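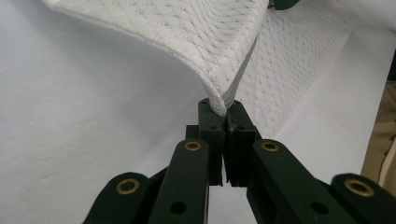 Dusthorpe Community Hall
Minutes of the Linen and Furnishings Meeting, May

The meeting opened at 7.05 pm in the supper room. A quorum was present. Apologies were received from the Morkness delegates.

1. Minutes of the previous meeting
Accepted as circulated, with one correction: "table runners" in item 4 to read "tablecloths".

2. White tablecloths
The meeting considered the condition of the white textured cloths used for hall functions. Three cloths were reported as stained beyond ordinary laundering and are to be cut down for tray covers. The remainder are to be folded in thirds lengthwise and then in half, with the hem to the inside, and stored on the upper shelf of the linen cupboard. Cloths are not to be put away until the folds have been smoothed by hand on a clean table.

A member asked whether coloured cloths might be bought for the harvest supper. It was agreed that white be retained for this year.

Moved and seconded: That replacement cloths be ordered from Fekete at a cost not exceeding $387, including delivery. Carried.

3. Laundering
Hirers have been returning cloths damp. The hire form is to be amended to state that all linen must be dry and folded on return. The Brekuda laundry will continue to collect on the present arrangement.

4. Tables
The white tabletops are to be wiped down before any cloth is laid. Eight felt pads have been purchased for the trestle legs and are yet to be fitted. The matter of the sticking hinge on the end trestle was held over.

5. General business
The linen cupboard key is to be returned to the hook inside the office door after each use. Labels for the shelves will be typed before the next meeting.

The meeting closed at 8.20 pm.

Action: Secretary to place the order and amend the hire form.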